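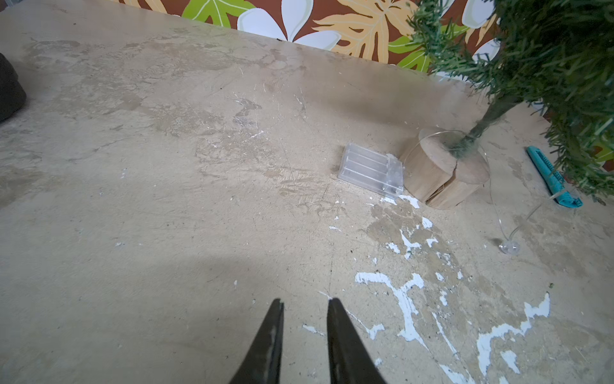 The man from Wiriya wanted 400 dollars for the letter, and he wanted it before April was out.

"It's dated 1686," he told Lamai Suwannarat over the phone. "You won't see another one."

She had heard that before. In eleven years at the Civitley museum she had been offered a pirate's comb, a saint's toenail and two different last wills of the same sea captain, each leaving everything to a different wife. She told him to bring it in anyway. It was raining and she had only the gift shop order to finish.

He came at four. His name was Boonmee Tanasarn and he carried the letter in a cake box, between sheets of baking paper. He was older than he had sounded.

"My grandmother kept it in her Bible," he said.

"They usually do."

He didn't take offense, or didn't show it. He lifted the paper out and stepped back from the desk, like a man who has set down a plate in front of someone important.

The letter was one page. A trader named Jindell wrote to his brother about a bad crossing to Surik, the price of pepper, and a fever that had gone through the crew. The ink was brown. The paper was brown too, a little too evenly, and darker at the folds than she liked. She held it to the lamp and looked for a watermark and didn't find one.

"Who told you it was real?"

"My grandmother."

"And who told her?"

"Her grandmother, I guess. I wasn't there."

She read it again. Jindell complained about his knees. He complained about the cook. Near the bottom he said he had been gone 116 days and that he could no longer call up the sound of the dog at home, though he could see the dog perfectly well, the bent ear and all, and it bothered him more than the fever did.

Lamai put it down.

A forger would have put in treasure, or a king. The ones she had met couldn't help themselves. But a clever forger would know that she knew that, and would put in a dog. She had once turned down a map for being too good and then spent a winter wondering about it.

"I'd have to send it out for testing," she said. "That costs more than you're asking."

"How much more?"

She told him. He whistled.

"What would you do, if it was yours?" he asked.

"I'd be suspicious of it."

"And then what?"

She didn't have a good answer, so she straightened the baking paper. Boonmee looked at the rain. He said the roof money was due at the end of the month, and he said it to the window, in a flat voice, and she thought it was either the truth or the best thing he'd done all afternoon.

"Leave it with me for the night," she said. "I'll write you a receipt."

"Is the receipt real?"

"You'd have to send it out."

He laughed, and took the cake box with him. After he had gone she moved the lamp closer and read the part about the dog a third time, looking for the mistake.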